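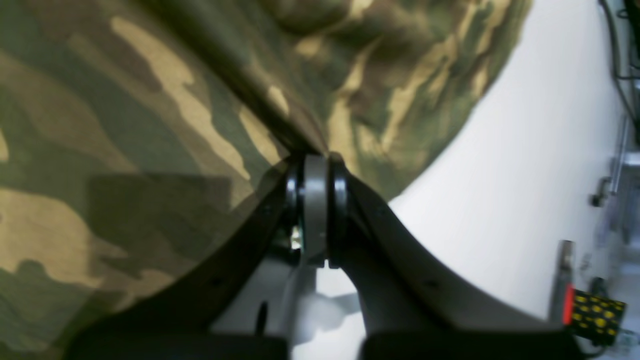
Gripper swap day. Taking the Omalier fingers off the arm for a week and running the Skatetti pair on fabric only. No boxes, no bottles, just cloth, the stuff our old setup hated. Wrist cam view from the camo pull, cloth pinched right over the hub where the two gray fingers meet. That's the grab I want every time. One fold in the gap, rest of it bunched up and out of the way.

2/ Same arm, same Buschmann controller, same speed. Only the fingers change. Last month I changed three things at once and learned nothing, so.

3/ Numbers so far. Omalier in March: 785 tries, 27 double grabs (two layers when I wanted one). Skatetti this week: 754 tries, 40 double grabs. So worse on paper. But the Omalier run was mostly flat towels and this one is all bunched stuff. Not a fair fight, will rerun towels monday

4/ What I like: fingertips are smooth, cloth slides out clean when you open. The Omalier pads would hang on to knit stuff and drag it half way across the table. Had to add a little shake move to the release. Shake move is now deleted, good riddance

5/ What I dont like: thin cloth creeps down toward the hub if you close too hard. Then you're holding it by the joint and the pads are doing zip. Dropping the close force helped some. Still tuning

6/ Camera. Kept the Gulik on the wrist, did not move it. Close up the fingers eat most of the bottom of the picture and a big piece of cloth eats most of the rest. Fine for checking the pinch, bad for finding the next corner. Thinking of a second one up high. Anybody running two on a Buschmann box? Does it choke?

7/ Also the busy print is messing with my fold finder. Plain gray sheet, finds the crease no problem. Camo, it picks the edge of a blotch and goes for that insted. Tried turning contrast down, got a bit better, then it started missing real folds. Back to where I was.

8/ Somebody asked about mounting. Same bolt pattern, one spacer, cable has to be rerouted or it rubs at full twist. Do the cable first. I did it last and took the whole thing apart again

9/ Towels next, then t-shirts, then I pick one. Will post the table with close force for each cloth when its cleaned up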